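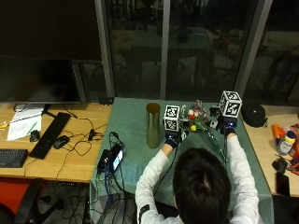 Stedholm Tall Vase, reviewed: a good home for a small bunch

4 min read · 26 comments

I've owned more vases than I'd care to admit, and most of them have been wrong for the flowers I really buy, which are the little mixed bunches from the Saturday market in Wulham. You know the sort - a few whites, something red, something purple, one big cheerful yellow thing. In a wide-mouthed jug they flop outward and look as though they've given up.

So I was pleased to find the Stedholm. It's a plain, tall cylinder in a shiny olive-gold colour, and it cost me $32 at Fu, the homewares shop near the station. I'd worried the finish would look a bit flashy at home, but on a green cloth it's lovely, and it seems to warm up whatever flowers are near it.

The height is what you're paying for. Long stems can stay long, and the straight sides hold a small bunch together without any tape or wire. I like to work out the order in my hands first, turning the bunch until the colours sit nicely, and then lower the whole lot in at once.
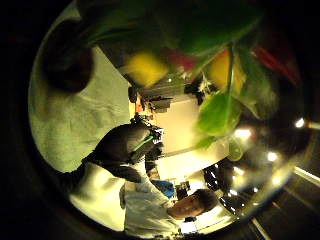

Leaves are where I came unstuck. Anything big and broad catches on the rim and drags its neighbours sideways, so strip the lower ones before you start. I lost a perfectly good stem to impatience in the first week.

My other grumble is the shine. It shows every fingerprint, and I've taken to giving it a wipe with a soft tea towel after I've filled it. The base could be heavier too - with only a splash of water in the bottom, mine wobbles if the table gets bumped. Fill it a good way up and it's much steadier.

I did try the shorter Isine vase for 3 weeks as a comparison. It's a sweet thing and easier to wash, but I had to cut the stems down so far that it felt like a waste.

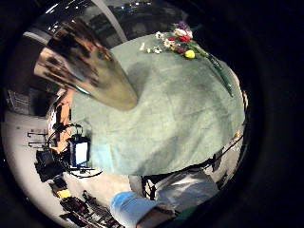
A small mixed bunch, stems still wrapped, on the green cloth.

Would I buy it again? Yes, and I'd happily give one as a present. Four out of 5 from me, with the missing mark for those fingerprints.

Shares: 32

Related reviews
Isine short vase: sweet but stubby
Table cloths that wash well
Secateurs for small hands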